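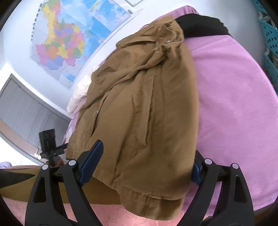 Raimonds Dambrauskienė had asked, before the doors were even open, whether visitors would be allowed to talk to the thing, and was told that they could talk to it all they liked.

Search this journal Enter keywords Go Advanced

April. Liis Jankauskaitė and Raimonds Dambrauskienė
Reading time: 5 minutes

4.2 The open day at Drimbridge

Our lab tests had gone well, as lab tests do. We therefore agreed to show the garment-handling work to the public for one afternoon at Drimbridge, in a furnished bedroom set up on the ground floor. Visitors came through in small groups and each group got 5 minutes, which most of them spent asking when it would be for sale.

Figure 1. Hand-held gripper with blue finger pads at a brown jacket on a pink blanket.

The demonstration had two parts. In the first, a member of the team used the hand-held gripper to pick up clothes from the bed, and visitors were then invited to try it themselves. In the second, the Moso arm attempted the same kind of pickup using the policy described in Section 3, trained on 800 hand-held demonstrations. We recorded 30 attempts by visitors and 28 by the arm. The arm was owed two more, but the Grarkel controller chose that moment to install an update.

A jacket is a rude object to hand a robot. Hoods and drawstrings offer plenty of places to grab, and most of them are bad. Visitors tended to go straight for the hood, drag the coat a short way across the blanket, and announce that the gripper was broken. Children did better than their parents, mainly by ignoring our instructions. The arm preferred the hem, and it approached with a caution that one visitor compared to her husband doing laundry.

We did not score these attempts against the benchmark in Section 4.1. The clothes were rearranged by whoever had last touched them, and the Koppel lamps we rely on for even lighting had been moved to the coffee table line. The afternoon was useful all the same. Several visitors pinched the cloth into a ridge before lifting it, a strategy that appears nowhere in our training set, and we have added it to the collection protocol in Section 5.

The question about talking to the robot came up again in nearly every group. It has no microphone. This was received as a serious flaw in the design.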